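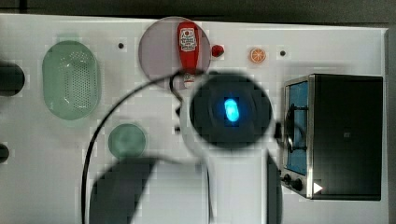
Nungate Allotment Club / Members' Blogs / Plot 7

I kept a record of the watering this year. The club put a meter on each plot in March, and by the end of September mine read 2,573 gallons. The year before, going by the shared bill, I was probably using more, but there's no way to check.

Most of it went on the beans and squash. The tomatoes got by on a deep soak twice a week once they were established. I stopped watering the potatoes in August and dug them two weeks later. They came to 80 pounds, with some scab on the ones nearest the path.

July was the worst month at 846 gallons. I had been running the hose at noon when I came down on my lunch break. After I switched to 6 a.m. the soil stayed damp into the evening and I could skip days.

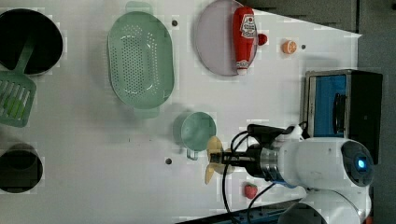 Endang Sembiring thinks the straw mulch did more than the change of hour, and that I should try one bed without it next summer before I give the clock any credit. I may do that with the second bean row.

The squash were a mixed lot. Four plants got mildew and I pulled them. The rest kept going until the first cold night, and I cooked the small ones with onions and froze the soup in flat bags.

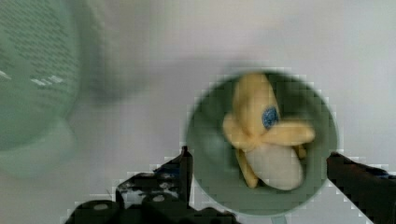 Green bowl, from above.

Garlic goes in next, in the old potato bed. I still need to fix the drip line at the gate end, where the connector leaks.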